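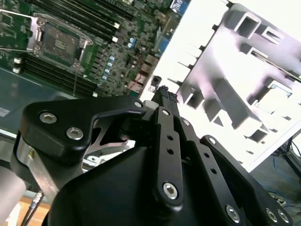

Can a Server Room Keep Tomatoes Alive? Waste Heat at Rikwood College

Final project report, Intro to Energy Systems
November 21, 2020

Why I picked this

My work-study job is in the basement of the Namboodiri Building, and I spend a lot of it standing behind the server racks in a T-shirt while everybody upstairs is in a coat. All that warm air goes up a duct and out over the parking lot. Meanwhile the Clidness greenhouse, right across the lawn, burns propane from the first frost on and still loses seedlings every winter (I have carried out trays of dead basil myself, very sad). So my question was pretty simple: could the one heat the other?

A little background

Nearly all the electricity that goes into a server comes back out as heat. The processor is the worst of it. It sits in a square socket with long rows of memory slots on both sides, and the fans push air across the whole lot and out the back. The trouble is that the air is warm but not hot. You can't run an old-style radiator on it. Greenhouses are a nicer match because plants don't need a living room, they just need to not freeze!

What I measured

I had two cheap thermometers that save a reading every ten minutes. One went in the exhaust duct and one went on a potting bench in the greenhouse, at about knee height. I started in June to get a summer baseline, then did it over again this fall once the propane heater was switched on.

The duct was the big surprise for me. I figured it would swing up and down with how busy the servers were, and it hardly moved. It averaged 80 degrees Fahrenheit in the fall, nights and weekends included. The greenhouse thermostat is set to 61, so there's a gap to work with, though not a giant one.

I also paced off the greenhouse and then measured it properly with a tape, because my pacing turned out to be terrible. The floor is 1,470 square feet. The walls are single glass on three sides, and the north side is block. Two of the roof vents don't close all the way, which I'll come back to.

Getting it across the lawn

This part ate most of my semester. The walking route from the duct to the greenhouse door is 300 feet, and there's a sidewalk and a big maple in the way. I looked at two ways of doing it.

The first was blowing the air straight over in a buried, insulated duct. It's easy to understand, but the duct would have to be really fat, and by my math a lot of the heat would be gone before it reached a single tomato. You'd also be paying for a big fan.

The second was a coil in the exhaust duct that warms up water, plus two small pipes in a trench. Water carries a lot more heat for its size -- I knew that from class, but I didn't really believe it until I did the numbers. The pipes can bend around the maple too. A heat pump at the greenhouse end would bring the temperature up on cold nights, and it's the most expensive piece by far.

What I think the college should do

Fix the vents first. I know that's a boring answer to a heat recovery project! But Drornasthorpe gets a lot of wind off the river, and I could feel it on my hands standing under those vents. Any heat we send over there goes out the roof until they're fixed.

After that I'd go with the water pipes, and keep the propane heater as a backup for the coldest weeks.

Stuff I'd do differently

I never measured airflow, only temperature, so my heat totals lean on the fan label, and fans get dusty. I also lost nine days of greenhouse readings when the thermometer got watered along with the lettuce. Next time it goes in a sandwich bag.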